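Parts Sorter and Tester, Circuit Board Returns (part time, fixed term)

Posted: December 26, 2020
Employer: Fodley
Location: Jirnthorpe site, ground floor workroom
Hours: 19 per week
Positions open: 5
Start: first week of February

About the job

Fodley takes in used and returned circuit boards from repair shops and small manufacturers, checks them, and sends them on. Some boards go back to the customer, some are stripped for parts, and the rest go to a metals recycler. The work is done at our Jirnthorpe site, in a single workroom with a storage area behind it.

We are looking for people to sort, inspect and label boards. It is bench work. Most of the shift is spent sitting or standing at a table with a yellow plastic bin, a magnifier, a label printer and a computer. You will handle one board at a time and record what you find.

No electronics qualification is needed. Some of our current sorters came from repair work, and others came from warehouses, kitchens and alterations shops. Good eyesight (with glasses is fine), steady hands and patience with small parts matter more to us than a certificate.

What you will do

Take boards from incoming cartons and place them in the work bins, one board to a bin.

Look over each board for burn marks, lifted parts, cracked solder, swollen or leaking capacitors, and missing pieces.

Match the board to its entry in the parts list by color, shape, hole position and printed markings. The list currently has 3,784 entries. You are not expected to memorize it. New sorters use the picture lookup on the bench computer, and after a few weeks most people know the common boards by sight.

Record the condition code and print the label. Labels go on the bag, never on the board.

Bag the board in an antistatic bag and put it in the correct outgoing rack.

Wipe out the bins at the end of the shift and report any that are cracked. Surface scratches are fine and do not need to be reported.

Once you are past training, you may also be asked to do simple meter checks on boards set aside by the test bench. We will show you how.

How boards are handled

Boards are picked up by the edges. Round boards and boards with notched edges are harder to hold than square ones, and new people tend to grab them by the tallest part. Please don't do this - upright capacitors bend at the legs, and a board that came in working can leave with a broken joint. If there is a center hole, do not hook a finger through it.

You will wear a wrist strap clipped to the bench whenever you handle boards directly. Straps are tested at the start of each shift. Food and drinks stay in the break room.

What we ask for

You can read small print and tell colors apart reliably. Board color is part of how we sort, and some part values are marked with color bands.

You can do close work for up to two hours before a break.

You can lift a full carton from the floor to the bench. There is a cart for anything over one carton.

You can read and write everyday English well enough to fill in a condition note. Notes are short. "Left capacitor leaning, joint cracked" is a good one.

You can type, though speed is not important.

Helpful but not required: soldering experience, experience with a multimeter, any kind of inspection or quality work.

Training

Training takes 7 shifts and is paid at the full rate. For the first two you will work beside an experienced sorter using practice boards that do not belong to a customer. After that you will work on live cartons and your trainer will check everything you label. On the last training shift you will sort a mixed carton alone and go over the results with your supervisor. If you need another shift or two before working alone, we will arrange it.

The inspection guide was written in-house and is revised every few months. It covers common faults with close-up pictures. Please read it even if you have worked with boards before. Our condition codes are different from those most repair shops use, and we have had experienced people pass boards that should have gone to the strip rack.

Hours and pay

The 19 hours are worked as four shifts, either mornings or afternoons. Tell us which you prefer when you apply. We will do our best, but mornings fill first. Swaps between sorters are allowed with a day's notice.

The hourly rate and the full terms are in the information sheet, which we send to everyone who applies. The contract is for six months. Extension depends on the Quách repair account, which makes up most of our incoming cartons and comes up for renewal in the summer. We would rather say that now than have it come as a surprise.

Paid breaks are included. There is one break in the middle of each shift, plus short eye breaks that you take when you need them.

The workroom

Benches are spaced apart and each person keeps the same bench for the whole shift. Face coverings are required indoors at present, and the windows are kept open a little, so bring a layer. The room is well lit. Glare off the bins bothers some people, especially on the glossy ones - the lamps are on arms and can be moved, and we have a few matte mats you can lay in the bottom of a bin.

Bench height is adjustable at two of the stations. If you use a wheelchair or need a particular seat, tell us when you apply and we will set up a station before your first shift. The workroom, break room and restroom are all on the ground floor.

Parking is free behind the building. The Flosten bus stops at the end of the road and runs late enough for the afternoon shift.

How to apply

Send a short letter or email to Anum Soomro, workroom supervisor, at the Jirnthorpe site. A résumé is welcome but not required. Please include:

Your name and the best way to reach you
Whether you prefer mornings or afternoons
Any work you have done with small parts, at a job or at home
The earliest day you could start

Hobby work counts. If you fix radios, build models or mend jewelry, say so.

Applicants we would like to meet will be invited for a visit of up to an hour. You will see the room, talk with Anum, and do a short bench exercise with a few boards and a magnifier. It is not a speed test. Bring reading glasses if you use them.

We reply to every application, including those we are not taking further. Former Fodley sorters may apply again and can skip the bench exercise, but will need to repeat the strap and handling training. 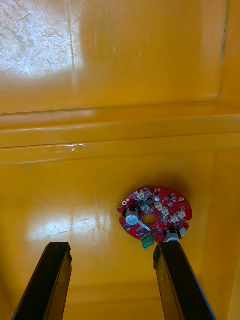
A round red board in one of the yellow bins.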